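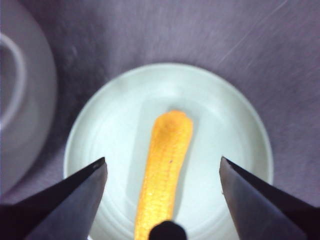 Baby corn on a plate.

From: Nia Mostyn
To: smallplot-growers list
Date: 27th July
Subject: Re: Spacing and picking stage for baby corn

Niilo Valtonen wrote:
> I have put in two short rows of Bromach and one of Flinine this
> year, on the heavy end of the plot at Rumovby. The seed packet for
> Bromach gives 45 cm each way, the same as for full-size cobs.
> A neighbour says to go much closer if they are to be picked small.
> Also, when do you pick? Before the silks show, or after? And do
> I need to take the tassels off? I don't want to lose the lot by
> waiting a week too long, as I did with the courgettes.
>
> Niilo

Niilo,

The packet spacing is for sweetcorn left to fill. For baby corn I use 18 cm between plants and 40 cm between rows. Closer than that on my soil and the second cob is usually too thin to be worth opening. If yours are already in at 45 cm, leave them. You will get fewer cobs per square metre but probably more per plant.

Block planting does not matter for this crop. It is only done to help the pollen reach the silks, and you are picking before that is any use to you. Single rows along a path are fine.

Picking: I go by the silks and ignore the calendar. Pick when they first show at the tip of the husk, or up to two days after. In warm weather check every day. By day four the base of the cob has started to go woody and the kernels are swelling. They can still be eaten, but slice them. Cob length is a poor guide as it differs so much between the top and second cob on the same plant.

Tassels: I take them off on half the bed as soon as they can be gripped, mostly out of habit. On the other half I leave them. I have kept weights for both halves for three seasons and would not claim a difference. If you have sweetcorn nearby for normal use, leave the tassels on that, obviously.

Sowing dates, as someone asked last month. I start in modules under cover and plant out once the nights have settled. A March sowing gained me nothing, as the plants sat in their pots and went yellow. Direct sowing works here if the soil is warm, but the mice find it.

Feeding is modest. One dressing of pelleted manure before planting, then a second at knee height. In a dry spell I give the bed 220 litres a week through a leaky hose. It is 14 square metres, so scale to suit.

On varieties: Bromach has given me three cobs a plant in most years, and nearly four in one. Flinine is shorter and stands up better in wind, but is later. Pathirana I grew once. Good plants, but the husks were tight and slow to strip, and I did not reorder. Last year's total from the whole bed was 105 cobs' worth in the freezer plus whatever was eaten on the spot, which I did not record.

For freezing – strip, blanch for two minutes, cool in cold water, dry on a cloth and freeze flat on a tray before bagging. They go limp if left in the fridge out of the husk. In the husk they keep for several days.

The stalks are slow to rot whole. I chop them with a spade before they go on the heap.

If you weigh the Flinine separately, please post the figures. I have nothing for it on heavy ground.

Nia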